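Review: the Zemmont knee scooter, after ten weeks of getting around on one leg

I had surgery on my left ankle at the start of the winter, and when the surgeon told me I wouldn't be putting any weight on that foot until well after the holidays, my first question was how I was supposed to get a cup of coffee from the kitchen to the couch. She laughed and told me everybody asks that one.

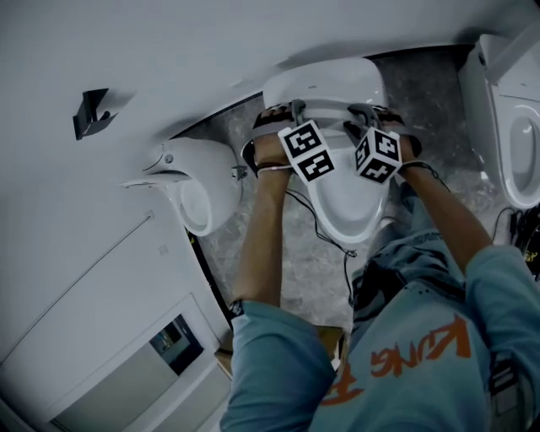 They sent me home with crutches, of course, and I gave them a fair try. I lasted four days. My armpits were sore, my good leg was exhausted, and I had already taken one slow-motion tumble into the coat closet (no harm done, except to my pride and one umbrella). My friend Efua Ansah had broken her foot a couple of years back, and she called me up that same evening and told me to quit being stubborn and get a knee scooter. So I did!

If you've never used one, you rest the shin of your bad leg on a padded cushion, hold the handlebars, and push along with your good foot. I looked at two of them. The Orby was lighter and folded up smaller, and I tried it at the medical supply store, but the cushion was flat and hard and I could feel the bolts underneath after one trip down the aisle. Faith Obura, who runs the store and has the patience of a saint, let me go up and down with both of them for a good long while before I settled on the Zemmont.

Let me start with the cushion, which is the best thing about it. It has a shallow groove down the middle so your shin sits in one place, and the foam has held up nicely. I did end up laying a folded dish towel over it in the evenings, when I was in shorts, because the vinyl gets sticky against bare skin. The height adjusts with a pin and a clamp, and I'd urge you to have somebody else help the first time. You want your hips level when you're kneeling on it. Mine was one notch too low for the first week and my back let me know.

The brakes are good. There's a hand brake on the right, and it locks when you push it down, so you can get on and off without the whole thing rolling out from under you. After a month mine went a little soft, and my neighbor Theophilus Nartey tightened the cable with a little wrench from his bike kit while I made him a sandwich.

Steering is where I have some complaints. The Zemmont has four wheels and feels very steady going straight, but the turning circle is wide, and my house was built by people who loved narrow hallways. To get into the bathroom I had to stop, lift the front end, and set it down again facing the door. You get used to it, but at three in the morning it's a lot. If your home is tight, measure your doorways before you buy, and take the tape measure to the hallway corners too.

Small wheels also hate gravel, thick rugs, and the lip between my kitchen tile and the wood floor. Roll up your rugs. I mean it! My physical therapist, Mohammed-Awal Essien, told me to do that before I even got the thing home, and I left one down in the front room because I liked how it looked. It went to the garage the next morning.

The basket comes in the box and hooks on the front. It's big enough for a phone, a book, pill bottles and a water bottle with a good lid. It will not carry an open cup of coffee, so my original problem was solved with a thermos.

A knee scooter does nothing for you on stairs. I went up and down on my bottom for weeks, with my leg stuck out in front of me, and kept the crutches upstairs for the short trip from bed to bathroom. It's also no use if your injury is at the knee or above, and if your good knee is a bit creaky, please ask your doctor first. All that pushing is real work for the standing leg.

Would I buy it again? Yes, and I'd do it on day one and skip the coat closet business. I walked to the mailbox in two shoes last week, slowly, with a cane. The scooter has been wiped down and has a fresh towel in the basket, and it's going over to Abena Issahaku, who has her bunion surgery coming up and a much wider hallway than mine.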